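**Progress report to the funder, second period**
Project: Dondard — small-part handling in mixed workshops
Prepared by: Rostam Mirzaei, project lead, Ikow
Date: May 2022

## 1. Purpose of this report

The report covers the second funded period of Dondard and gives most of its space to the open day, which was the main deliverable in the grant schedule. Spending is reported separately through the usual return. Work packages are numbered as in the original proposal.

## 2. Position against plan

WP1 (workshop model) is complete. The floor, racking and heavy castings have been modelled from the survey carried out at the Osman site in October, and the model loads without manual repair on all the machines we use. Collision shapes for the castings were simplified twice; the second version is the one in use.

WP2 (arm and gripper control) is complete in simulation. The planner now accepts a target pose from the operator screen and returns either a path or a stated reason for refusal. In the first period it returned neither in some cases and simply waited, which was listed as fault 17 in the register. That fault is closed.

WP3 (physical cell) is behind plan. Delivery of the base plate from Primard slipped and the revised drawing has a different bolt pattern from the one we quoted for. The plate is now accepted but not yet fitted.

WP4 (demonstration and dissemination) is the subject of sections 3 to 6.

## 3. The open day

The open day was held at the Ikow unit and was restricted to invited visitors from machining, foundry and maintenance firms in the region. Twenty places were offered and all were taken. Visitors were split into two groups, one starting in the meeting room with the talk and the other at the demonstration desk, with a change-over after the break.

The demonstration ran entirely in simulation, as agreed with the programme office when the WP3 delay became known. A desk was set up with the operator screen on the left and the rendered view of the workshop on a larger display to the right. The operator set a target, read out the planner's response and started the motion. Visitors were then invited to choose targets themselves.

The task was deliberately plain: pick up a small cube from a flat work surface and place it at a marked target position, with other pieces left on the surface as obstacles or distractors. Each run started from a layout drawn by the software from a stored set of 816, so that the operator could not prepare for a particular arrangement.

Two display modes were offered. The first showed the arm and surface against a blank background, and is the one we use for development. The second added the full workshop model from WP1. We had expected the blank view to be preferred on grounds of clarity. In the event most questions in both groups came while the workshop view was on the display, and for the second group we left it on throughout. 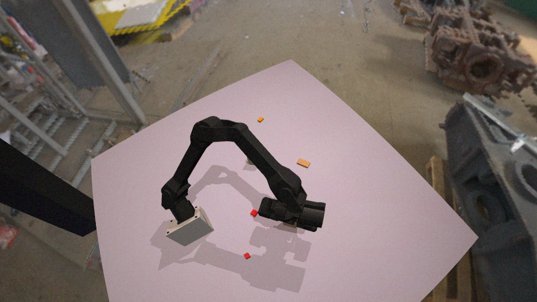 Does the surrounding workshop change how the arm moves? Only where an item comes within the arm's reach envelope; anything outside it is drawn on the display and ignored by the planner.

We were asked this in several forms on the day, and the operator notes have been amended to include it. A related point concerned lighting. The shadows on the work surface are produced by the renderer and have no effect on planning at present, as piece positions are read directly from the simulator. They will matter in WP5, when positions are to be estimated from camera views, and the renderer settings were chosen with that in mind.

## 4. Results from the demonstration runs

A total of 354 runs were logged, including the rehearsal on the preceding afternoon. All of them used the same software build. The log records the layout number, the chosen target, the planner response and the final resting pose of the piece.

The large majority ended with the piece inside the placement tolerance. The remainder fall into three classes:

- **Refused by the planner.** Target outside reach, or approach blocked by another piece. These are correct refusals and are not counted as failures. Several visitors went looking for them on purpose, which was useful.
- **Poor grasp.** The gripper closed on the edges of a cube instead of its faces, and the cube turned as it was lifted. All such cases had the cube lying at close to forty-five degrees to the approach direction. The grasp selector treats the two candidate approaches as equal and can switch between them late in the descent.
- **Placement on an existing piece.** The released cube came to rest partly on a thin flat tile. The planner checks the gripper against other pieces during placement but does not check the carried piece on the last part of the descent.

The last of these is a defect in our code and had not been seen before the open day. It has been entered in the register as high priority. The fix is understood: the carried piece has to be attached to the gripper model until release, and detached only afterwards. This was done in the original design and was lost when the gripper model was replaced.

No run had to be stopped by the operator. One restart of the display machine was needed during the first session, caused by a graphics driver update that had been left pending. Updates are now held on that machine.

## 5. Comments from visitors

Comments were taken on paper at the end of each session. The points below recur often enough to be worth acting on.

**Refusal messages.** The wording was found too terse. "Approach blocked" does not say what is blocking it. Visitors from maintenance wanted the offending item highlighted on the display, and we agree that this is the right behaviour.

**Speed.** Opinion was divided. Foundry visitors thought the arm slow for the size of the pieces; those with experience of shared work areas thought it sensible. The speed shown was the reduced setting planned for the physical cell. We should have said so at the start of the session — it is now in the introductory talk.

**Realism of parts.** Cubes and tiles were accepted for a first demonstration, but every firm asked when its own parts could be tried. Osman has offered drawings of two small brackets and a bush. The bush is of most interest to us, having no flat face for the present grasp selector to work from.

**Set-up effort.** Visitors wanted to know how long it would take to model a different workshop. We gave the honest answer that the survey is quick and the cleaning of the collision shapes is slow. A better figure will be available once a second site has been done.

## 6. What we would change

The talk was too long and repeated material already in the invitation. It will be cut by half. The demonstration desk was placed too near the door, and people arriving late stood between the operator and the display.

Layout numbers should be shown on the display. Visitors wished to go back to an arrangement they had seen earlier, and the operator had to search the log to find it.

The log itself should record which display mode was in use. It does not, and we are therefore unable to say from data whether the workshop view affected the choice of targets.

## 7. Risks

| Risk | Change since last report | Action |
|---|---|---|
| Late fitting of Primard base plate | Higher | Fitting slot booked; simulation work brought forward |
| Behaviour in the physical cell differs from simulation | Unchanged | Friction and gripper force to be measured before first runs |
| Carried-piece check missing | New | Fix and regression test before any further demonstration |
| Access to a second site for survey | Lower | Osman has offered its second workshop |

The first item is the only one that threatens a milestone. If the plate is fitted in the booked slot, the first physical runs fall within the next period, though with less margin than we would like.

## 8. Work planned for the next period

1. Correct the carried-piece fault and re-run the full stored set of layouts, with results compared against the open day log.
2. Change the grasp selector so that the approach is fixed before the descent starts.
3. Rewrite the refusal messages and add highlighting of the blocking item.
4. Fit the base plate, mount the arm and complete the safety assessment for the physical cell.
5. Survey the second Osman workshop and record the hours spent on each stage of modelling.
6. Begin WP5 with rendered camera views only.

## 9. Decisions requested

We ask the programme office to agree two changes. The first is to move the physical demonstration from the end of the next period to the start of the one following. The second is to allow the remaining travel allocation in WP4 to be spent on the second site survey, which was not in the original proposal. Neither change affects the total grant.

The run log, the fault register and the visitor comment sheets (names removed) are available on request from Rostam Mirzaei.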